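Let the Clumsy People Teach the Robots

I've spent a good part of the fall driving a robot arm by remote control, and I have opinions now, so pull up a chair.
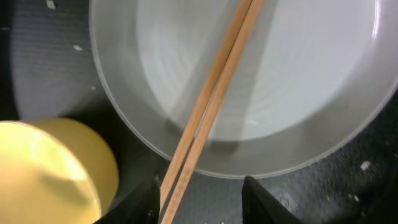 Two chopsticks and a bowl

Chopsticks lying across a bowl look like the easiest pickup in the world. Close the fingers, lift, go home! Then you try it through a gripper. The sticks are thin, they lie close together, and you have to decide whether you're grabbing one or both before you've even lowered the arm. Come in too low and you nudge the bowl. Squeeze while you're a little crooked and one stick rolls over the other and you start again.

My first afternoon on it I was dreadful. Deolinda Guerreiro, who had the rig next to mine at Mota, could do a pickup in one smooth swoop, and I'd be over there creeping down, backing off, turning the wrist a hair, creeping down again. I recorded 49 runs before dinner and figured most of them would go in the trash.

Some people would say they should. There's a school of thought (Horácio Vieira is its loudest member, and I say that with love) that you only keep the clean runs. Show the robot the best version of the job and it will learn the best version of the job. He'd take 70 beautiful demonstrations over 300 messy ones any day, and he has told me so over lunch more than once.

Why I think Horácio is wrong

Think about how you learned to parallel park. If all you ever saw was your mom gliding into the spot on the first try, what would you do the first time your back tire kissed the curb? You'd have no idea! You needed to see somebody get it wrong and pull forward and fix it.

A robot that has only watched Deolinda is in the same fix. The second it drifts a little to one side of the sticks, it's somewhere Deolinda never was, and it has nothing to copy. My runs are full of those places. I was off to one side all the time, and then I came back, and the coming back is the part I'd want to keep.

Now, I'm not saying keep everything. The run where I sneezed can go. So can the ones where I sat still for ages trying to make up my mind, which just teaches the arm to dither (Horácio is right about that one, fine). And if two drivers have completely different habits, say one always goes for both sticks and the other takes them singly, somebody should write that down with the recordings so they don't get stirred together like soup.

Who gets to drive

My bigger gripe is with who gets hired for this. Every posting I see wants steady hands and gaming experience. Sure, somebody has to be quick. But I'd put a few slowpokes on every crew, and left-handers, and people who set the table for a living, and I'd pay them by the hour instead of by the clean run. Pay by the clean run and everyone quits the second a pickup goes sideways, so the rescue never gets recorded at all.

Deolinda thinks I'm just defending my own numbers. Maybe a little! I'm still signed up for November, and I've asked for the chopsticks again.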